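This website uses cookies to help us understand how our pages are used. Accept | Manage settings

How Things Are Held Together

Gunawardena Museum of Everyday Making — Learning pages for ages 8 to 11

Print this page | E-mail this page

Look at the chair you are sitting on. It was probably not made in one piece. Somebody had to join the legs to the seat and the seat to the back, and the joins must stay firm every time a person sits down. The parts and materials used to join things are called fasteners and adhesives. A fastener is a solid object, such as a nail or a button. An adhesive is a sticky substance, such as glue.

The museum looks after 1,872 fasteners in its collection. Some are as long as a ruler and held together the beams of a barn. Others are so small that they must be picked up with tweezers. This page explains how the main kinds work.

Nails

A nail is one of the oldest kinds of fastener. People have used metal nails for thousands of years. For much of that time each nail was made by hand. A blacksmith heated a thin rod of iron until it glowed, hammered one end to a point, cut it to length and flattened the other end to make a head. Making enough nails for one house took a great deal of work, and old nails were often pulled out of burnt or broken buildings and used again.

When a nail is hammered into wood, it pushes the wood fibres aside. The fibres try to spring back and so they squeeze the nail. The rubbing force between the nail and the wood is called friction. Friction stops the nail from sliding out.

Nails are quick to use and cheap to buy. They are very good at stopping two pieces of wood from sliding across each other. They are less good at resisting a straight pull, and this is how a claw hammer is able to remove them.

Screws

A screw has a raised line that winds around it from the tip towards the head. This line is called the thread. If you could unwind the thread and lay it flat, it would look like a long, gentle slope.

You may like to try this for yourself. Cut a right-angled triangle from a sheet of paper and colour the longest edge with a felt-tip pen. Place the tallest side against a pencil and roll the paper around it. The coloured edge will climb around the pencil in the same shape as a screw thread.

A slope makes work easier. It takes less force to push a heavy box up a ramp than to lift it straight up, although you must push it further. A screw works in the same way. Imagine a screw with 16 turns of thread. You must turn the screwdriver 16 times to drive the whole thread into the wood, and each turn moves the screw forward only a little. In return, each turn pulls the two parts together with far more force than your hand could manage by pushing.

The thread also bites into the wood. For this reason a screw is much harder to pull out than a nail of the same size. It can, however, be removed neatly by turning it the other way.

Most screws tighten when they are turned clockwise. Many people remember this with the words "righty-tighty, lefty-loosey". A few screws are made the other way round. The left-hand pedal of a bicycle has one, so that cycling does not slowly loosen the pedal.

Nuts and bolts

A bolt also has a thread, but it does not need to bite into the material. It passes through a hole and is held by a nut on the other side. The nut has a thread on the inside which must match the thread on the bolt exactly.

Long ago this caused a good deal of trouble. Every workshop cut its threads in its own way, and a nut from one town would seldom fit a bolt from another. If a nut was lost, a new one had to be specially made. In the nineteenth century engineers began to agree on shared sizes, which are known as standards. Today a bolt marked M4 has a thread 4 millimetres across, and it will fit a standard M4 nut bought in almost any country.

A bolt can do another useful job. If it is not tightened too hard, the parts it joins can swing around it. A bolt or pin used in this way is called a pivot. Scissors have a pivot in the middle, and a folding pushchair has several.

A thin metal ring called a washer is often placed under the head of a bolt or under the nut. The washer spreads the squeezing force over a wider area — rather like a snowshoe, which stops the wearer from sinking into soft snow. It also protects the surface from scratches.

Glues

Glue works when it wets both surfaces, flows into tiny gaps that we cannot see, and then goes hard. Early glues were made from tree resin or from the boiled skins and bones of animals. Many modern glues are made from chemicals.

Surfaces must be clean before glue is used. Dust and grease come between the glue and the material, and the join will be weak. The parts must also be held still while the glue sets. In our family workshops we use a plain white wood glue, and we ask visitors to keep their models clamped for at least 15 minutes before moving them.
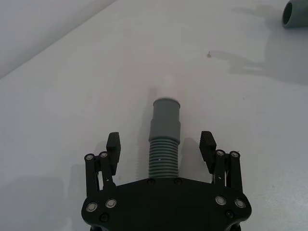

Choosing the right join

Designers must think carefully before they decide how to join two parts. They ask questions such as these:

- Will the join ever need to be taken apart?
- Will the parts need to move?
- Will the join get wet?
- Which way will it be pulled or pushed?

A battery cover on a toy is usually held by a small screw, so that an adult can open it and a young child cannot. The pages of a paperback book are usually glued, as they are not meant to come out. The frame of a steel bridge may be bolted, riveted or welded. Welding means melting the edges of the metal so that they become one piece when they cool.

Joins that can be undone have another advantage. Objects held together with screws can often be mended when one part breaks, and their materials can be sorted when they are recycled. An object that has been glued shut is harder to repair.

Words to know

Adhesive: a substance that sticks things together.
Friction: a force that slows or stops things sliding.
Pivot: a point around which something turns.
Standard: a size or rule that many makers agree to follow.
Thread: the raised line that winds around a screw or bolt.

Something to do

With an adult, choose one object at home and look for its fasteners. Draw the object and mark where each fastener is. Write down which ones could be undone and which tool would be needed. Please do not undo anything that plugs into the mains.

Schools may send drawings to Asanka Kanagaratnam in the Learning Department. A selection is put on display in the entrance hall each April.

Related pages

Why Do Bridges Have Triangles?
Buttons, Zips and Laces
Ramps and Wheels
What Is Rust?
Planning a School Visit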